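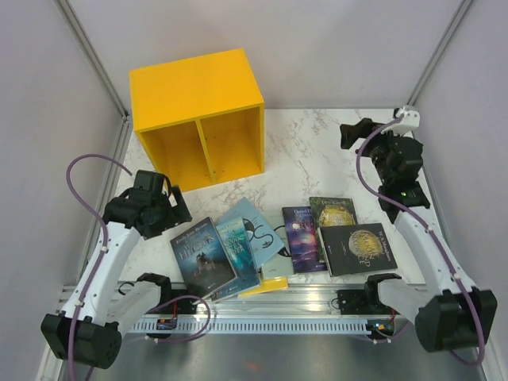
BULDALE, Monday, January 30, 2023 - Nestus Tours is opening its winter lodge at Aaltonen Lake to guests this season, and we couldn't be happier to share the news! The lodge has 53 beds, a sauna by the shore and a long front porch where you can watch the light change over the ice. Every guest gets a spot in the gear room for boots, mitts and helmets, and a bright yellow-orange shelf unit with two open compartments is a cheerful thing to come back to after a day on the trail.

Trips run for 6 days and take in 666 acres of forest and frozen shoreline, with a guide along for every outing. Snowshoe walks leave after breakfast, and the sled rides (our own favorite, we admit) set out in the late afternoon. Our test guests in December asked for longer lunch stops and more soup, so both are now part of the plan.

Bookings are open through our partner Mudico, by phone or at the Buldale travel desk. Families are very welcome, and children under 2 stay free. Airport pickup can be added when you book, and snowshoes are included in the price of the trip.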